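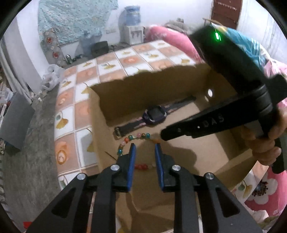 Bindalero, August

Ein Greifer oder zwei? Vergleich handgeführter Parallelgreifer bei kleinen Gegenständen im Karton

Projektbericht von Ningsih Pangaribuan und Yevdokiia Karpenko

1. Aufgabenstellung

Im Projekt Fomach sollten wir prüfen, ob sich kleine, bewegliche Gegenstände mit einem handgeführten Greifer zuverlässig aus einem offenen Karton holen lassen, oder ob ein zweiter Greifer in der anderen Hand einen messbaren Vorteil bringt. Die Aufnahmen werden später auf einen zweiarmigen Aufbau mit der Steuerung Hatska übertragen. Dieser Teil gehört nicht mehr zu unserem Bericht, hat aber einige Entscheidungen beeinflusst, vor allem die Wahl der Gegenstände und die Zeitgrenze.

2. Geräte und Gegenstände

Verwendet wurden zwei schwarze Parallelgreifer. Der Greifer, mit dem hauptsächlich gegriffen wird, hat schmale Finger mit blauen Auflagen. Die Kamera sitzt am Gerät und hat ein sehr weites Sichtfeld. Gerade Kanten erscheinen deshalb stark gebogen, und die Ecken des Bildes sind schwarz. Für die Auswertung haben wir die Bilder nicht entzerrt.

Als Gegenstände dienten eine Kinder-Smartwatch mit violettem Gehäuse und ein Armband aus runden, glänzenden Perlen. Beide sind klein, verhalten sich beim Greifen aber sehr verschieden. Die Uhr hat ein festes Gehäuse und ein langes Armband, das Perlenarmband gibt überall nach. Dazu kam der Karton selbst, der in einem Teil der Durchgänge gehalten oder gekippt werden musste.

3. Ablauf

Es gab drei Aufgaben:

Aufgabe A: Uhr aus dem Karton nehmen und daneben ablegen.
Aufgabe B: Perlenarmband aus dem Karton nehmen und daneben ablegen.
Aufgabe C: Karton auf die Seite kippen und einen Gegenstand vor der Öffnung aufnehmen.

Ein Durchgang galt als gelungen, wenn der Gegenstand innerhalb von 15 Sekunden am Ziel lag und dabei nicht heruntergefallen war. Insgesamt haben wir 472 Durchgänge aufgezeichnet. In den Vergleich gingen 300 ein, also 100 je Aufgabe, jeweils zur Hälfte mit einem und mit zwei Greifern. Der Rest waren Übungsdurchgänge und Aufnahmen, bei denen eine der beiden Kameras ausgesetzt hatte. Nach jedem Block haben wir die Rollen getauscht, damit die Übung der einen Person nicht nur einer Variante zugutekommt.

4. Beobachtungen

Bei der Uhr war der Unterschied klein. Das Gehäuse lässt sich von den Seiten gut fassen, der zweite Greifer stand oft nur im Weg. Schwierig wurde es, wenn die Uhr nahe an einer Kartonwand lag. Dann passte ein Finger nicht mehr in den Spalt, und die Uhr musste erst zur Mitte geschoben werden.

Beim Perlenarmband half der zweite Greifer deutlich. Mit nur einem Greifer rutschten die Perlen häufig zwischen den Auflagen heraus, besonders wenn nur eine einzelne Perle gefasst war. Besser ging es, zwei Stränge gleichzeitig zu nehmen. Dazu muss das Armband aber so liegen, dass beide Stränge zwischen die Finger passen.

Bei Aufgabe C war der zweite Greifer fast immer nötig. Mit einem Greifer konnten wir den Karton zwar umwerfen, er landete aber selten so, dass die Öffnung günstig lag. Die Laschen klappten außerdem gern zurück.
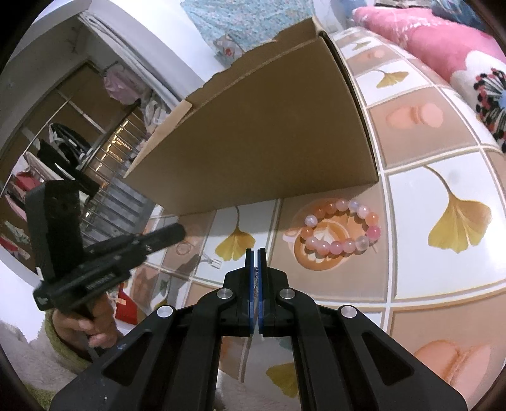
Warum wurde der Öffnungswinkel der Finger nicht für jeden Gegenstand fest eingestellt?

Der Winkel sollte Teil der Aufzeichnung sein. Die Steuerung muss später selbst entscheiden, wie weit sie öffnet, und braucht dafür Beispiele mit unterschiedlichen Öffnungen.

5. Probleme

Der Schatten des zweiten Greifers fiel je nach Haltung in den Karton. In der Auswertung war der Rand der Perlen dann schlechter zu erkennen. Wir haben den Greifer später seitlicher geführt, was für das Handgelenk unbequem ist - nach mehreren Blöcken merkt man das.

Die Ermüdung haben wir am Anfang unterschätzt. In den späten Blöcken wurden die Bewegungen hastiger, und die Finger setzten öfter auf dem Kartonboden auf. Ab der zweiten Projektwoche haben wir deshalb längere Pausen eingeplant.

6. Ergebnis

Für feste Gegenstände wie die Uhr empfehlen wir den einzelnen Greifer. Für das Perlenarmband und für alle Aufgaben, bei denen der Karton bewegt wird, sollten zwei Greifer verwendet werden. Die Aufnahmen liegen geordnet nach Aufgabe und Variante im Projektordner der Arbeitsgruppe Yeoh. Noch offen ist der Versuch mit schmaleren Auflagen, die zum Abgabetermin nicht fertig waren.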